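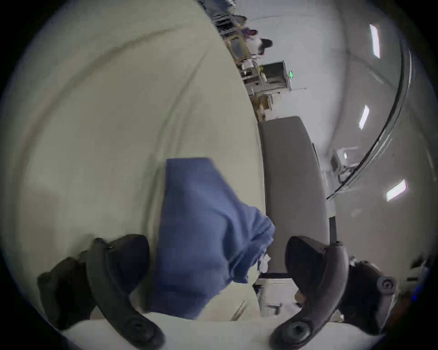

4 min read

Fidel Toledo wanted to talk about fonts. I wanted to talk about why an engraved mug costs twice what a blank one does, and whether the engraving is still there after a year of dishwashers. We got to the fonts eventually.

Toledo owns Evgate, an engraving shop in Vergara that puts names and dates on mugs, pocketknives, picture frames, flasks and the occasional trowel. Most of his trade is weddings and retirements. He has a laser, an older rotary machine he prefers for brass, and a website that uses the word "heirloom" more than I would.

I asked him to defend it.

"An heirloom is something somebody keeps," he said. "I can't make them keep it. I can make it so the name is still readable if they do."

That's a smaller claim than the one on his home page, and I told him so. He said his nephew wrote the home page. I asked who approved it. "Me," he said.

The trouble with personalized gifts, from where I sit, is that the personal part is often the cheapest part. A name takes the laser less time than it takes to wrap the box. Toledo didn't argue with that, although he objected to my leaving out the setup.

"The burn on a mug is quick, sure. Then you've got the typing, the spacing, the proof, the customer who hates the proof. Somebody sends me 'Congradulations' with a D and I have to call them. Am I supposed to do that for free?"

Does he really call everybody? He keeps a log, which he turned around on the counter so I could see it. Last year the shop took 2324 orders, and he marked 621 of them as needing a call or an email before anything was cut. Most were spelling. Others were dates that didn't match the event, or a message too long for the item. I have no way of checking the log against anything else, but it was grubby enough to be believed.

He is less convincing on coatings. The black mugs he sells are finished with something called Clunalent, and the card in the box says the finish is "lifetime grade." I asked whose lifetime. Toledo said that was the supplier's wording. I asked if he had tested it. He said he had one at home, it had been through the dishwasher since September, and the lettering looked fine. One mug in one kitchen is thin evidence for a lifetime, and when I said that he shrugged and told me he hand-washes his wife's.

"So you don't trust the dishwasher?"

"I trust it with mine."

Sales through Cotora, the online marketplace, are a sore point. He listed there for a while and quit. According to Toledo, shoppers on Cotora sort by price, and the sellers at the top were using printed vinyl and calling it engraving. He says he complained and got a form letter back. I'd have liked to see the letter, but he hadn't kept it. He did show me a flask he had bought from one of those sellers. The initials had a raised edge and I could lift a corner of the R with my thumbnail, so on that flask, at least, he had a point.

His advice for telling the two apart is to run a fingernail across the letters. A cut letter has a floor to it. A sticker has a lip. It doesn't help much if you're buying from a photo, and he admits that. His own site shows computer mockups in place of finished pieces for nearly half the catalog. He says he's working on it. The nephew, again.

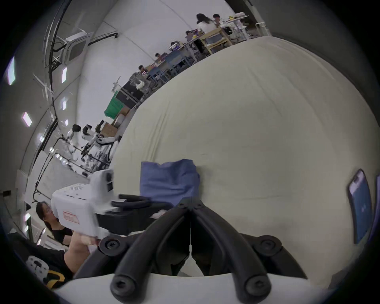 How long should someone allow when ordering an engraved gift for a fixed date?

"Give me 5 working days for one piece, and longer if it's a whole wedding party," Toledo said. "Add the mail on top of that. If you want it tomorrow I'll probably tell you to buy a card."

I pushed him on rush fees, which his site lists without saying what they buy. He explained that a rush order goes ahead of the others in line. So the other customers wait longer? "By an hour, maybe." Do they know? He thought about it and said he'd never been asked.

And the fonts. Evgate offers 4, down from a list that once filled a whole page. Toledo cut the rest after too many people picked a curly script for a small knife handle and got a smudge. He'd like everybody to use the plain block one. He showed me an old brass plate he did in it, and I'll concede it was easy to read from across the shop. The script ones sell better.

Before I left I asked what he'd had engraved for himself. He had to look around for a while. It was a tape measure with his phone number on it, because people kept walking off with them. He's still on the same one.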